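Getting a Clean Magenta in Homemade Soap

I went through a ridiculous number of ugly bars before I got a pink-purple I liked. My early ones came out the color of old bricks! So this is how I do it now, using plain melt-and-pour base and mica powder.

Start with a white base if you want it creamy, clear if you want it jewel-bright. I cut up 305 grams into small cubes and melt them in the microwave in short bursts, stirring in between (don't let it bubble, it gets stringy).

While that's going, mix your mica with a little rubbing alcohol in a separate cup. Please don't dump the powder straight in. I did that for months and had specks in everything. Two parts pink to one part violet is my usual, and I add it a few drops at a time until it looks a shade darker than I want.
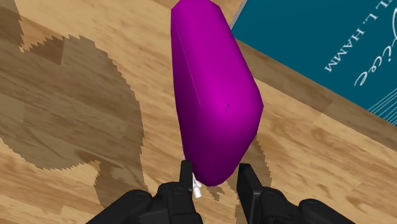
Now let the base cool a bit before the fragrance goes in. Some scents, vanilla especially, will turn the whole batch tan over a few weeks, and no amount of mica brings it back. I stick with Prosen's unscented base and a vanilla-free berry oil, measured by whatever the bottle says for soap.

Pour slowly, spritz the top with alcohol to pop the bubbles, and leave it alone overnight. If it won't let go of the mold, ten minutes in the freezer usually does it. Wrap the bars as soon as they're out or they'll sweat.

Last updated in June

196 shares | 100 comments

Related:
Why Your Soap Swirls Turn Muddy
Silicone or Wood? Picking a Loaf Mold
Layered Soap That Doesn't Split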